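July, 4 p.m.

Second afternoon on the Serkstead job. The sales line from Brarkano is that you show the arm a task by remote control a few times and it picks up the rest. I have my doubts. Today I steered it around the simulated kitchen until my wrist ached, and what I mostly taught it was how I hesitate.

They want 2000 demonstrations. At my pace I'll be doing this into the winter. Eight of today's are worth keeping, by my count, and I'd argue over two of those. Every time I went for the knife I came in from a different angle, so what exactly is it supposed to copy?
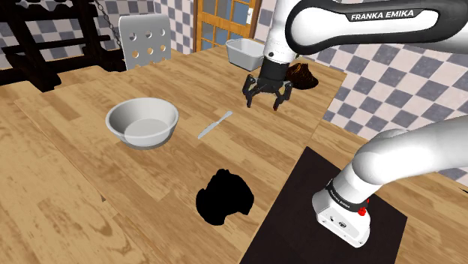 Tomorrow

Ask Ponce for the slower controller setting. Redo the knife runs from one side only. Stop saying yes to the Tesetti demo until I've seen the arm do one thing without me.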